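4.3 Preparação e dobragem de peças de malha com aplicações

Esta secção aplica-se a camisolas, blusas de interior e partes de cima de pijama em malha ou tecido cardado, com ou sem estampado, que tenham pelo menos um dos seguintes elementos: gola com folho, renda aplicada, bordado em relevo ou forro de cor diferente. Para peças lisas sem aplicações, seguir a secção 4.2. Para calças e conjuntos, ver 4.5.

O procedimento pressupõe que o sistema de arrumação Seren já está montado (secções 2 e 3) e que os separadores Parkeda se encontram na posição larga.

4.3.1 Material necessário

Uma superfície plana com largura suficiente para a peça totalmente aberta, incluindo as mangas. Uma cama feita é adequada, desde que a coberta esteja esticada.
Placa de dobragem Konik, tamanho M ou L.
Folha de papel de seda sem ácido, uma por peça com renda.
Etiquetas de gaveta (fornecidas).

Nota: a placa de tamanho S não deve ser utilizada com golas de folho. A margem superior é demasiado curta e a dobra fica marcada sobre o canelado.

4.3.2 Abertura da peça

1. Confirmar que a peça está completamente seca. A malha cardada retém humidade nas costuras do ombro e da gola durante mais tempo do que no corpo.

2. Colocar a peça na superfície com a frente para cima e a gola afastada do operador.

3. Localizar as mangas. Se uma delas tiver ficado presa sob o corpo, levantar o lado correspondente e puxar a manga pelo punho.

4. Desfazer as dobras sobrepostas, começando pelo lado mais enrugado. Pegar no tecido numa zona sem aplicações, levantar ligeiramente e deslocar para fora. Não arrastar a peça sobre a coberta.

5. Alisar com a mão aberta, do centro para as costuras laterais. Em tecidos com pelo, fazer passagens num só sentido.

CUIDADO: não agarrar a peça pela renda, pelo folho ou por fios soltos do bordado. O ponto de preensão deve ficar no corpo da peça, a uma distância mínima de 50 mm de qualquer aplicação. 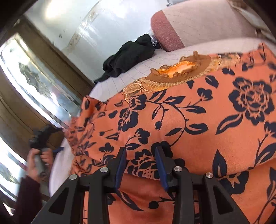
6. Verificar o alinhamento das costuras laterais. Em malhas estampadas com motivos grandes, o desenho não serve de referência, uma vez que raramente está centrado em relação ao decote. Utilizar a costura do ombro e a bainha.

7. Se a bainha enrolar, virá-la para fora e pressionar durante alguns segundos antes de prosseguir.

4.3.3 Tratamento da gola

1. Fechar a abertura da gola, aproximando a parte da frente da parte de trás, sem esticar o canelado.

2. Recolher para dentro qualquer porção de forro que ultrapasse o bordo.

3. Dispor o folho para fora, na sua ondulação natural. Não o espalmar. Um folho dobrado para o interior da gola ganha um vinco que só se remove com vapor.

4. Em peças de gola alta, dobrar a gola uma única vez e apenas se a altura exceder a margem superior da placa.

Nota: nas peças em que o canelado tem um tom diferente do corpo, a gola pode ser deixada visível na gaveta como elemento de identificação. Ver 4.3.6.

4.3.4 Proteção da renda e dos bordados

1. Passar a ponta dos dedos pelo contorno da aplicação e confirmar que não há pontos abertos. Uma aplicação descosida deve ser reparada antes da arrumação.

2. Cobrir a zona com o papel de seda. Nas aplicações colocadas no ombro, o papel deve ultrapassar a costura para ambos os lados.

3. Nas rendas abertas, introduzir os fios repuxados com uma agulha de ponta redonda, pelo avesso. Não cortar.

4. Manter a aplicação fora das linhas de dobra. Caso coincida com uma linha, deslocar a placa lateralmente até à marca seguinte.

CUIDADO: os fios de efeito metálico não devem ser passados a ferro diretamente. Consultar sempre a etiqueta de composição da peça.

4.3.5 Dobragem

1. Centrar a placa Konik sobre as costas da peça. Para tal, virar a peça com a frente para baixo, segurando-a pelas costuras dos ombros, e manter o papel de seda no lugar com a mão livre.

2. Dobrar o lado esquerdo sobre a placa. Recuar a manga de modo que fique paralela à costura lateral.

3. Repetir com o lado direito.

4. Retirar a placa puxando-a pela bainha.

5. Dobrar a bainha até um terço da altura e voltar a dobrar até à base da gola.

6. Virar o conjunto. A gola deve ficar por cima, sem pressão sobre o folho.

A malha cardada tem mais volume do que a malha lisa. Se o conjunto não mantiver a forma, desfazer o passo 5 e dobrar a peça apenas ao meio.

4.3.6 Colocação na gaveta

1. Introduzir as peças na vertical, com a dobra principal para cima. As peças com folho são colocadas na horizontal, no compartimento superior.

2. Não exceder 13 peças por gaveta. Com malha grossa, a capacidade útil é inferior e o limite é dado pela altura do separador.

3. Deixar as peças estampadas de fundo vivo separadas das claras durante as primeiras lavagens, tanto na arrumação como no cesto.

4. Preencher a etiqueta com o tipo de peça e a estação. As etiquetas Stojanovska de substituição têm o mesmo formato e encaixam na mesma calha.

Nota: a calha da gaveta foi ensaiada para 2.000 ciclos de abertura com carga completa. Atingido esse valor, verificar a folga das corrediças conforme a secção 7.1.

4.3.7 Anomalias frequentes

Vinco vertical no centro da frente: placa mal centrada ou peça dobrada ao meio antes do passo 2. Redobrar.

Folho achatado: excesso de peças no compartimento superior. Retirar uma peça e deixar o folho recuperar ao ar.

Renda presa na peça vizinha: papel de seda em falta ou deslocado. Soltar à mão, sem puxar, e repetir 4.3.4.

Pelo acumulado no fundo da gaveta: normal em peças novas. Aspirar com o bocal estreito após a mudança de estação, em maio, e novamente quando as peças de inverno regressarem à gaveta.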